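Strickland オフィス家具
ホーム > デスク > 平机 > Flundby
最終更新 2月13日

Flundby フラットデスク ホワイト天板
在庫あり(残りわずか) 組立品

長らく欠品していてすみません。再入荷です。前回分は早かったので、迷っている方はお早めに。入荷数は少なめ、次はたぶん10月。たぶん、です。メーカーの返事待ち。

ざっくり言うと、白くて広い机。引き出しなし。飾りなし。奥行80cm。それだけの机なんですが、問い合わせはデスクの中でいちばん多いです。受付、共有席、作業台、在宅用。使い道を決めずに買っていく方もけっこういます。

主な仕様
品名:Flundby フラットデスク
天板色:ホワイト(写真の色)、ほかにグレー、ナチュラル 計3色
奥行:80cm
幅:選択式、カート画面でお選びください
耐荷重:天板全体に均等にのせた場合 40kg
保証:5年(天板の表面のキズは対象外)
組立:お客様組立、工具は同梱
付属品:六角レンチ、取付ネジ一式、アジャスター、説明書
引き出し:なし(別売のOllskaワゴンが下に入ります)

耐荷重の注意。一点に重さがかかる使い方はダメです。大きいモニターをアームでつける場合、クランプの下に当て板をお願いします。当て板は付属しません。ホームセンターの端材でOK。机の角に腰かけるのもやめてください、修理の問い合わせで多いのがそれなので。

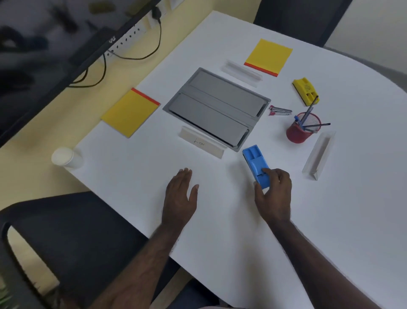 白の天板は汚れが目立つのでは、と毎回聞かれます。目立ちます。正直、グレーよりは目立つ。ただ消しカスとか細かいゴミもすぐ見えるので、拭く回数は自然に増えます。乾いた布でさっと。落ちないときは水で薄めた中性洗剤、そのあと水拭き、乾拭き。シンナー、ベンジン、研磨剤入りのスポンジは不可。表面のツヤが変わります。小物の置き場としては、白だと色のはっきりした文具が見つけやすいです。青いテープカッターとか黄色い付箋とか、散らかっていても目に入る。逆に透明の名札立てみたいなものは白の上だと紛れがちなので、使う方は定位置を決めておくのがいいと思います。あと油性ペンのインクは早めに拭いてください。時間がたつと跡が残る場合がごさいます。

色について。モニターの設定で見え方が変わります。Flundbyのホワイトは青みのない白、とメーカーは言っています。蛍光灯の下だともう少し冷たく見えるかも。すでに白い机をお使いで並べたい方、同じ白にはまずなりません。サンプル片を送れます。無料。備考欄に「サンプル希望」とだけ書いてください。机本体の注文と一緒でなくても大丈夫。

奥行のこと。
80cmは、オフィスの机としては深めです。奥に物を並べても手前が残る。ノートを広げて、その奥に書類、さらに奥にペン立て、という置き方ができます。そのかわり部屋が狭いと圧迫感あり。椅子を引くスペースも忘れずに見てください。机だけ測って買って、あとから椅子が引けないという連絡、たまに来ます。壁、机、椅子、通路の順で測る。ドアの開く向きも。

壁付けでも島型でもいけます。壁付けの場合は幅木の厚みの分だけ天板の裏にすき間ができます。細い鉛筆なんかは落ちる。気になる方は別売の落下防止バー、後付けできます。両面テープ式とネジ式あり。壁が賃貸なら両面テープ式、机の側に貼るので壁には触りません。

名札について
共有席で使うなら三角の名札が便利です。席替えのたびにラベルを貼ったりはがしたりすると、天板にノリが残ります。三角のやつは置くだけ。紙を折って手書きでもぜんぜん使えます。部署名でも、あだ名でも、動物の名前でも。Ollskaの卓上シリーズに無地の厚紙タイプがあって、机と一緒にカートに入れる方が多いです。色はクリームと白。インクはにじみにくいですが、水性の太ペンはちょっと裏にひびきます。細めのペン推奨。

配送
送料は本体価格に含みます。沖縄・離島は別途見積り。
玄関先または1階搬入口でのお渡し。開梱設置は別料金です。
時間指定不可、午前か午後のみ選べます。
箱が大きいです。エレベーターに入るか先に確認してくださいい。入らなくて持ち帰りになると再配送料がかかります。
実物を見たい方はFundside倉庫の展示コーナーへ。予約制、電話でもメールでも。駐車場は裏。大型車は入れません。

組立メモ(説明書がわかりにくいとの声があったので)
先に床に段ボールか毛布を敷く。天板は裏返しで置く。
脚は仮止め、全部つけてから本締め。最初からきつく締めるとネジ穴がずれます。
起こすときは必ず二人で。脚を持って起こさない、天板を持つ。
水平は最後にアジャスターで。床がカーペットの場合、しばらく使って沈むのでもう一度調整。
ネジが足りない!と思ったら、箱のふたの裏を見てください。小袋がテープで貼ってあります。見落としがち。

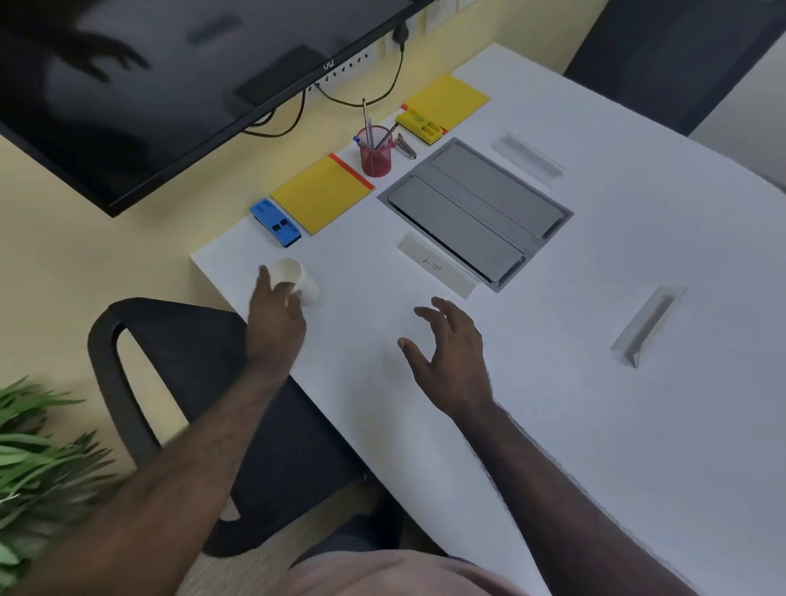

読了目安:約5分
読みもの|机の奥側を使う

机の片付けの話。担当が書いてます、売り込み半分。

Flundbyを壁付けにするなら、小物は奥に一列、が楽です。ホチキス、付箋、ペン立てを壁ぎわに寄せてしまう。手前はまるごと空けておく。写真の机もそうで、赤いメッシュのペン立てが奥にあって、両どなりのほうに付箋。ペン立てはメッシュだと底にたまったゴミが見えるし、軽いので掃除のとき片手で持てます。背の高い鉛筆を入れるなら、筒の小さいものは傾くことがあるので入れすぎ注意。

並べる順番は使う回数で。利き手側によく使うもの。ホチキスは右利きなら右、と言いたいところですが、紙を左で押さえて右で打つ人ばかりでもないので、まあ好きなほうに。付箋は電話のそば。電話がない席なら、モニターの下あたり。付箋を何冊も出しっぱなしにすると、たいてい書きかけのが増えます。新品は引き出しかワゴンへ。

飲み物。紙コップは角に近いところに置きがちですけど、ひじが当たります。椅子の出入りでも当たる。少し内側に。フタつきならなお安心。天板は水をこぼしてもすぐ拭けば大丈夫、ただし木口(天板の横の面)に水をためないこと。そこから傷むことがあります。コースターは布より樹脂がおすすめ、布は湿ったまま置かれるので。熱い鍋やポットの直置きは禁止。給湯室の台がわりに買われる方、必ず鍋敷きを。

帰る前の片付けは、奥の列に戻すだけ。並びが決まっていると考えなくていいので速いです。ペン立てに戻す、付箋を重ねる、コップを捨てる。最後に手前を拭く。名札はまっすぐに。終わり。

共有席の場合は文具をまるごとトレーに入れて、トレーごと動かすやり方もあります。Ollskaの浅型トレーがぴったり、とまでは言いませんが、まあ合います。深いのは下のほうに何が入っているかわからなくなるのでやめたほうがいい。浅いのを。

よくある質問

天板だけ買えますか
できません。脚とセットのみ。以前は単品もやってましたが終了しました。

黒い椅子と合いますか
合います。白い天板に黒い椅子は定番の組合せです。ひじ掛けつきの椅子は、ひじ掛けの高さを先に確認。天板の下に入らないものがあります。

配線はどうするの
床から上げる場合は脚の内側に沿わせて、付属のバンド…と前に書いてましたが、バンドは今回の入荷分から別売になりました。すみません。カートの「一緒に買う」に出ます。

デスクマットは必要?
筆圧の強い方、カッターを使う方はあったほうがいいです。透明のマットは敷きっぱなしにすると天板にくっつくことがあるので、たまにめくってください。

返品
未開梱なら到着後すぐのご連絡で可。送料はお客様負担。組み立てたあとは不良のときだけ。キズや欠けは写真を送ってもらえると話が早いです。箱の写真も一緒に。箱を先に捨てないでください!

領収書・請求書払い
どちらも対応。学校、官公庁は見積書、納品書の書式指定も可。押印が必要な場合は備考欄に。

一緒に見られている商品
Ollska サイドワゴン
Ollska 浅型トレー
Ollska 卓上名札(厚紙)
Flundby用 落下防止バー
Flundby用 配線バンド

お問い合わせはページ下のフォームから。混み合っていて返信が遅れ気味です。お急ぎの方は電話でどうぞ。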